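Funari Carry Bag with Handles, white, large

Thin plastic bag for shopping, storage and small items at home. It has loop handles and a wide mouth, so it is easy to fill. Sold in packs of 60.

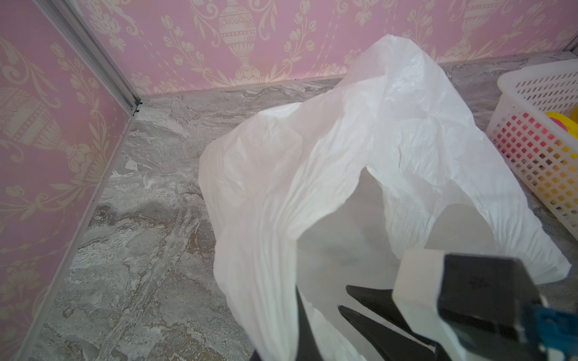

The material is light and a little see-through — please do not use it for sharp objects. Cartons for shops contain 2,000 bags.

Also available: Nokdale perforated basket, white plastic, item 358. Good for yarn, toys or toy fruit.

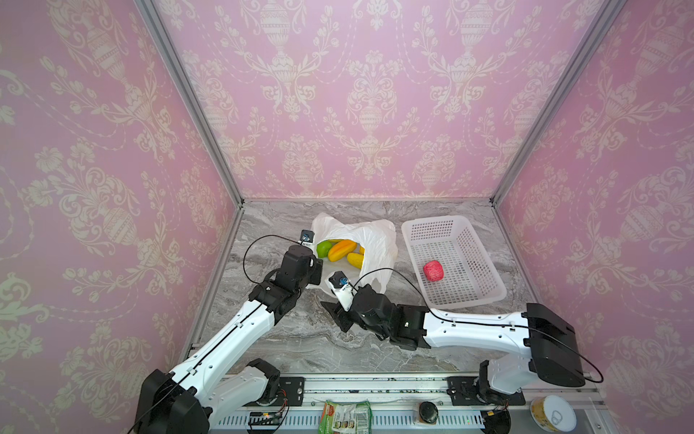

Orders leave our store in 3 working days. For larger quantities, please write to Candela Cuesta.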